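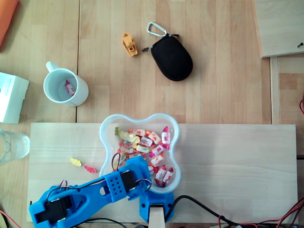

7 min read

Contents | Previous | Chapter 2: Sorting the Sweet Stuff | Next | Glossary

I have a candy bowl problem. Mine is clear plastic with four rounded lobes, a bit like a flower, and I keep it heaped with wrapped sweets (white wrappers, pink twisted ends, little fruit designs in pink and red and orange) plus whatever gummy bears got tossed in on top. A couple of bears always end up on the board next to it. I eat those first!

When I started teaching this course at Storkis, I planned to open the chapter on grouping with a long table of definitions. Then my coworker Morena Marras walked by my desk, poked at the bowl and asked me what kind of candy I had in there. I said "fruity." She said "wrapped." We were both right, and we argued about it all the way through lunch.

So let's start there. Grab a bowl of mixed candy, tip it out on a board or a clean tray, and put it into groups. Don't plan it, just go. Maybe you'll split it by color, or by wrapped and bare, or by shape (bears over here, twists over there). Write down the rule you used in one sentence. Now push everything back together and do it again with a different rule.

The second round is harder, right? The first rule that comes to mind tends to stick, and you have to shove it out of the way before you can see another one. I once watched Yufang Lu sit in front of her pile for ages before she said, very quietly, "Could I sort by noise?" She could, and she did, and the crinkly ones made a terrific group.

In this chapter we'll call a rule like that a sorting key. Section 2.1 covers keys with only 2 answers, such as wrapped or not wrapped. After that we'll get to the messier kind, where one piece fits in several groups and you have to decide what to do with it. Keep your candy handy, you'll need it again on the next page.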